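I'm looking for people to taste snacks with me. There, that's the whole ad, but I guess you want the details.

I run Harkwood, a small newsletter about packaged snacks and sodas from all over. It goes out to almost 2000 readers, and for the longest time every review in it has been mine alone. The trouble is I have one mouth and it has opinions. I can't stand cilantro, I like everything too salty, and I've never met a cucumber chip I didn't love (a reader once wrote in to say I should be banned from scoring those, and fair enough!). So I'm putting together a tasting panel, and I'd love for you to be on it.

## What you'd be doing

We meet at my place on Clukurine Street, in the big room over the old Nikolovski shoe repair shop. You sit down, you get small paper cups with a letter on the bottom, you eat or drink what's in them and you write down what you think. Then we turn the cups over and argue. The arguing is my favorite part and it goes straight into the newsletter, without names unless you want yours in there.

A session runs 2 hours. I'm planning one every other week through spring, and I'd like you to make at least half of them. If you can only do the odd one, write anyway, I'll keep a list for when someone gets a cold.

The first few rounds will be potato chips, because I have far too many of them. After that it's fruit sodas, then rice crackers, and then I want to do a whole night of things that are supposed to taste like grilled meat and don't.

## Who I'm hoping for

You don't need to know anything about food. I'd really rather have a bus driver who likes barbecue chips than five people who say "mouthfeel" (sorry if that's you, you can come too). What matters to me:

- You're 18 or over.
- You can say you hated something and then say why, in a sentence or two.
- You're OK with stairs. There are two flights and no elevator, and I wish I could change that.
- You have no serious food allergies. I do read labels, and I get help with the ones I can't read, but the kitchen has peanuts and shrimp powder in it all the time and I don't want to hurt anybody.

Vegetarians, I can work around you for most rounds. Just tell me ahead of time.

## What you get

I pay $87 per session, by check or transfer, within the week. I know it's not a fortune. You also get to take home whatever is left, and there is always a lot left. Panel members pick from the shelves at the end of the night, and whoever has come to the most sessions goes first.
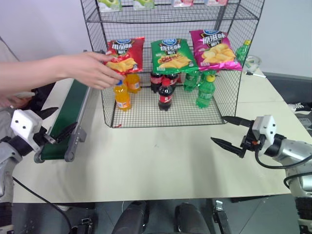
## How to sign up

Send me an email through the contact page on the Nornetska site (they host the newsletter, and the form lands in my inbox) and put "panel" in the subject line. Tell me the last snack you bought with your own money and whether you'd buy it again. I don't need a résumé, please don't send one.

I'm reading messages through the end of January 2026 and I'll answer everybody, even if it's a no. I've got room for eight regulars. If I get more good people than chairs, I'll start a second group and eat twice as much, which I'm fine with!

Oh, and skip the perfume on tasting nights, please. It gets into everything.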